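Why does my parrot repeat some words and ignore others?

Shobha Menon
Posted in Birds & Behavior

I have a four-year-old African grey named Pulano. He picked up the microwave beep in two days, and he says "bye bye" every time I reach for my keys. But I have been trying to teach him "good morning" since February and he has not tried it once. I say it when I uncover his cage, then again at breakfast. Is he too old to learn new words, or am I doing something wrong? He also mutters to himself in the evening and I can't make out any of it.

Grano
Four is not too old. Greys can add sounds through most of their lives. Think about when he hears each one. "Bye bye" always goes with you leaving, so it means something to him. The beep is short, sharp and always the same. "Good morning" may be said in a different tone each day, while he is still waking up.

Pick one phrase and say it the same way each time, with some energy, right before something he likes. When he makes any sound close to it, give him the treat or the attention at once. Keep it to a few minutes and stop if he turns away.

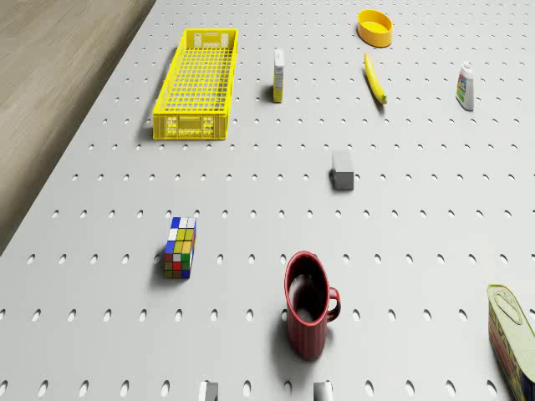 Yellow mesh crate on a white pegboard top

The evening muttering is a good sign. Many parrots practice quietly when things calm down, and young birds do it a lot. Don't interrupt him. You may hear parts of "good morning" in there before he ever says it to you. Try recording a little of it on Saturday when the house is quiet and play it back later.

Jiang
Mine never learned a single word I taught her. She does the dog's bark, the phone and my husband's cough. Some just like noises better.

Birolis
Agree with Grano on the timing. I would add that some greys whistle more than they talk, so go easy on the whistling if you want words, as it's easier for them and they may stick with it. My bird is 33 and picked up "excuse me" last winter from my sister, who only stayed 2 weeks.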